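posano-fold: 장갑으로 천 접기

공유 작업실에서 만드는 양손 원격조작 장치의 저장소 겸 데이터 카드입니다. 빨래를 대신 개 줄 로봇을 만들자고 시작했는데, 현재까지의 성과는 사람이 장갑을 끼고 빨래를 예전보다 훨씬 느리게 개게 된 것입니다. 진척은 진척입니다.

마지막 수정: 2020년 1월 24일

들어 있는 것

hardware/ 장갑 위 컨트롤러 거치대 도면, 손목 스트랩 치수, 케이블 배선도
firmware/ 장갑 쪽 모듈 펌웨어
tools/ 기록, 재생, 잘라내기 스크립트
data/ 양손 시연 기록 1413건
notes/ 작업 일지. 욕설은 Mitsuko Kobori가 지웠고, 지운 뒤에는 분량이 꽤 줄었습니다.

장치 구성

햅틱 장갑 한 켤레의 손등에 VR 컨트롤러를 하나씩 얹습니다. 손목 위치는 컨트롤러가, 손가락 굽힘은 장갑이 맡습니다. 둘의 시계가 서로 다른 세상을 살고 있어서 tools/sync.py를 반드시 먼저 돌려야 합니다. 건너뛰면 손가락이 손목보다 먼저 도착합니다.

거치대는 6번째 판입니다. 5번째 판까지의 도면은 hardware/old에 있으니 반면교사로 쓰세요. 특히 Shigeru Murakami가 설계한 2번 판은 아주 가볍고, 아주 잘 부러집니다.

설치

1. tools/requirements.txt의 패키지를 설치합니다.
2. 컨트롤러를 먼저 켜고 장갑을 나중에 켭니다. 반대로 하면 왼손과 오른손이 바뀝니다. 고쳤다고 두 번 공지했고 두 번 다 거짓말이 되었습니다.
3. 양손을 책상에 대고 calibrate.py를 실행합니다. 끝날 때까지 코를 긁지 마세요.
4. record.py --task fold 로 기록을 시작합니다.

데이터 형식

시연 하나가 폴더 하나입니다. 폴더마다 pose.csv(양 손목), fingers.csv(손가락), head.mp4(머리 쪽 카메라), meta.json이 있습니다. 시간은 밀리초 단위이고 좌표 원점은 보정할 때의 책상 면입니다. meta.json의 operator 칸에는 이름 대신 번호가 들어갑니다. 접는 솜씨를 보면 누군지 다 알지만 형식은 지킵니다.

과제는 align(두 장 맞추기), fold(반 접기), stack(쌓기)입니다. 그중 900건이 align인데, 제일 중요해서가 아니라 fold로 넘어갈 자신이 없어서 그렇게 되었습니다.
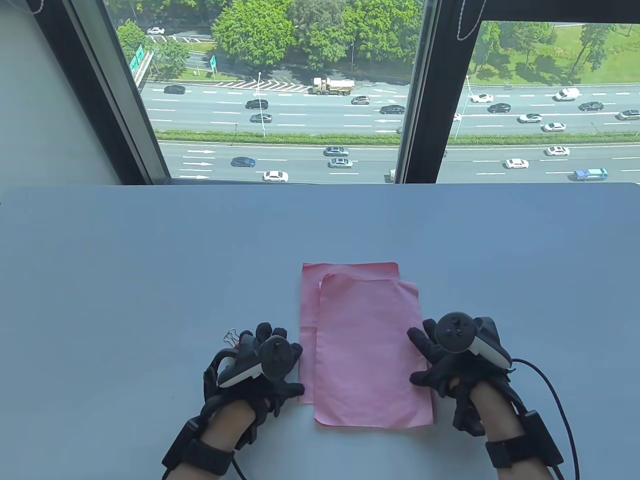
그림 1. align 과제. 연한 회색 책상 위에 겹쳐 놓인 분홍색 두 장과 장갑 낀 양손.

알려진 문제

- 창밖에 차가 다니는 영상에서는 움직임 검출이 책상보다 도로에 훨씬 관심이 많습니다. 학습 전에 tools/crop.py로 위쪽을 잘라내세요. 안 자르고 돌린 모델은 교통량 예측에 소질을 보였습니다.
- 케이블이 책상 모서리에 걸리면 손목 값이 튑니다. pose.csv에서 손이 갑자기 천장에 가 있으면 대개 이 경우입니다.
- 얇은 천의 가장자리는 햅틱 피드백으로 거의 느껴지지 않습니다. 진동 세기를 올리면 느껴지기는 하는데 천이 아니라 면도기를 잡은 기분입니다.
- 로봇 팔 쪽 재생 코드(grulis 브랜치)는 아직 한 손만 됩니다. 한 손으로 천을 접어 본 분이라면 상황을 짐작하실 겁니다. 양손 지원은 6월로 적어 두었습니다.

기여

거치대 도면을 고쳤다면 출력해서 하루는 써 본 뒤에 올려 주세요. 새 시연은 과제 이름과 보정 파일을 같이 넣어야 받습니다. 보정 파일 없는 시연은 data/limbo로 가며, 아직 거기서 돌아온 것은 없습니다.

사용 조건

코드와 도면은 MIT, 데이터는 CC BY 4.0입니다. 이 데이터로 빨래를 제대로 개는 로봇을 만드셨다면 이슈에 남겨 주세요. 작업실 세탁 바구니가 꽉 찼습니다.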